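4.2 Checking a storage box before use

1. Clear the table and lay the box on its side. 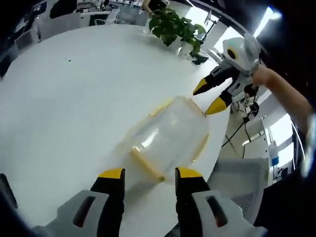
Rim inspection comes first. Turn the box until the opening is in good light. The pale yellow rim stands out against a white tabletop, and chips show as breaks in the line.

2. Check the walls. 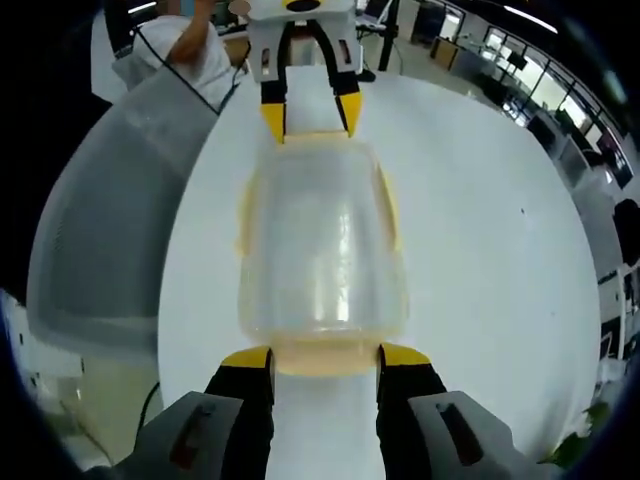

Wall checks are done lengthwise. Support both ends, as with the container lying across the table, and look along the side.

CAUTION: Do not stack Clatton boxes with a cracked rim.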